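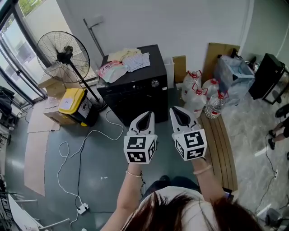
A black washing machine with a round silver control knob.

How to Ask Your Town a Question: Public Records for Kids

Every town keeps papers. Some are on real paper in folders, and many are files on a computer. They tell what the town spent, what its leaders voted on, and what the inspectors found when they checked a bridge or a playground. These papers are called public records.

The word "public" means they belong to everyone who lives there. A mayor does not own them, and neither does the clerk who files them. In most places, a person can ask to see them. Asking is called making a records request.

What counts as a record?

Lots of things do. A letter the mayor sends about a new road is a record. So is the list of what the town paid for road salt last winter. Emails can be records too, if they are about town business. Maps, contracts, photographs of a broken sidewalk and recordings of meetings usually count.

A town worker's grocery list does not count, even if it is sitting on a desk in town hall. It has nothing to do with the town's work.

A request in Julmont

Sun-ja Sung was ten when she noticed that the drinking fountain in her park in Julmont had been turned off. The sign on it said "Closed for repair." It said the same thing in April, and in June, and in August.

Her grandfather told her she could ask the town for its repair records. She wrote a letter, and he helped her with the address. It said:

"Dear Town Clerk, I would like to see the repair records for the drinking fountain at the park on Flinelbridge Road, from January until now. Thank you. Sun-ja Sung."

The clerk in Julmont at the time was Nam-gil Ki. He stamped the letter with the time it came in, 2:40 in the afternoon, and gave it a number. It was request 1,071. The number helps the clerk find a request again when someone calls to ask about it.

Then he looked for the records. The parks office had a folder with 225 pages in it, but most of them were about other fountains. He found 3 pages about hers. They showed that a new valve had been ordered in March and that the wrong size had been sent.

Sun-ja got copies in the mail. The fountain was still broken, but now she knew why, and she could bring the pages to a council meeting and talk about them.
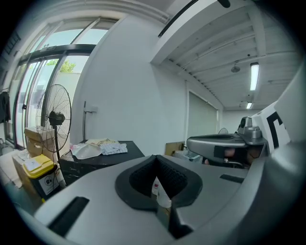
Gray hand-held grippers and a white card with a bold black pattern.

Why do towns let people look?

People in a town pay taxes. Taxes are money that everyone puts in for roads, fire trucks, libraries and other things they share. When you put money in, it is fair to see where it goes.

People also vote for their leaders. If you want to decide whether a leader is doing a good job, you need to know what that leader did. Newspapers use records for this all the time. A reporter may spend weeks reading them before writing one story.

Records help town workers as well. When the pages are kept in order, a new worker can look up what was done before.

What stays private?

Some things are kept back, and there are rules about which ones. Your report card is private. So are a person's medical papers and bank account number. Police may hold back some pages while they are still working on a case.

Sometimes only part of a page is private. Then the clerk covers that part with a black bar and gives you the rest. This is called redacting. If a page is redacted, the clerk should be able to tell you which rule was used.

How long does it take?

It depends on where you live and on how much you ask for. A small village like Ustlow, with 800 people, may have one clerk who also answers the phone and sells dog licenses. A big city gets many more requests but has more people to answer them. Laws often set a number of days for the first reply. The first reply might only say, "We got your letter and we are looking."

Copies can cost money. Ask about the price first. Looking at the pages in the office is often free. 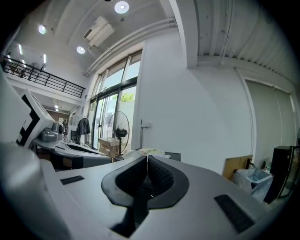
Tips for writing a request

Say what you want as exactly as you can. "Everything about parks" could mean thousands of pages. "The cost of the new swings at Åberg Park" is much easier to find.

Give dates if you know them — even a month or a year helps.

Put your name on it and a way to reach you. A parent or teacher can let you use their email address.

Keep a copy of what you sent.

What if the answer is no?

The clerk should give a reason in writing. You can write back and ask for a second look, which is called an appeal. An appeal goes to a different person, and sometimes to a judge. Some appeals end with the records being handed over, and some do not.

Words to know

Clerk: a person who keeps a town's papers in order.
Public record: a paper or file made as part of the government's work.
Redact: to cover up a private part of a page.
Appeal: to ask someone else to look at a decision again.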